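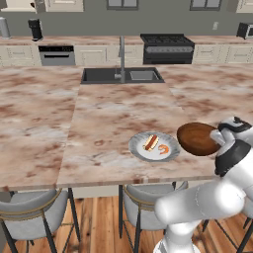 Home | Guides | Kitchen Arm | Parts | Contact

Section 3: Your first shift with the arm

I run the staff kitchen at our Eltwood office, and I wrote this part of the Talix guide for whoever opens up in the morning. We used to have two people plating and clearing all through lunch. Now the arm handles plates and bowls, and those two are back at the stove cooking, so expect your day to feel different – less carrying, more checking.

1. Wipe down the counter and let it dry.
2. Switch on the arm and wait for the ready tone.
3. Pick "Serve" or "Clear" on the Nustumel tablet.
4. Run one empty bowl through the whole move before you load any food.
5. Set out your plates, leaving a hand's width between each plate and the next bowl.
6. Press Start and step back.

Note: The arm is set for loads up to 500 grams. Soup for a crowd is still our job!

Note: If it stops mid-move, press Hold, take the dish with both hands, then press Home. I've done this plenty of times and it's no big deal.

CAUTION: Don't reach across the counter while the arm is moving. Press Hold first, even for a dropped napkin.

Breaks changed in July. Whoever starts at 7 hands the tablet over at 2 – please write any stops in the log before you go.

Chae Kitchen Systems, Eltwood | Contact us | Copyright Chae | Back to top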